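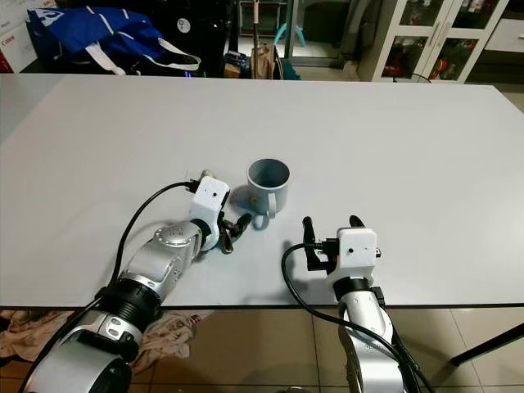
A gray ceramic mug on a white table.

Home | About | Newsroom | Programs | Contact

Last updated: December

Plemmont Opens Applications for Reusable Cup Grants

JILUNCOMBE – Plemmont today opened applications for its reusable cup grants, which help independent cafes and tea rooms in Jiluncombe replace disposable cups for customers who drink on the premises. The program will support 15 businesses in its first round.

Each selected business will receive a starter supply of ceramic mugs from Asurero, along with a rack for storage and paid dishwashing supplies for three months. Businesses with up to five employees will be given priority. Ratanaporn, the tea room that took part in the trial of the program, will host an information session for applicants at 2 p.m. on the first working day after applications open.
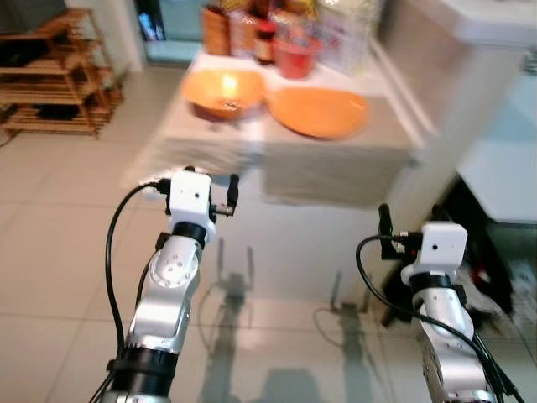

Applicants are asked to submit a short plan showing where used mugs will be returned and how they will be washed. The plan should include a simple sketch of the seating area and the route to the sink. A low white table in a tiled room is suitable as a return point, provided that it is kept clear of the main entrance. Businesses without a dishwasher may apply jointly with a neighboring business.

Grants will be awarded in the order in which complete applications are received. Forms are available at the Plemmont front desk and in the Programs section of the website. Media inquiries should be directed to the Plemmont newsroom.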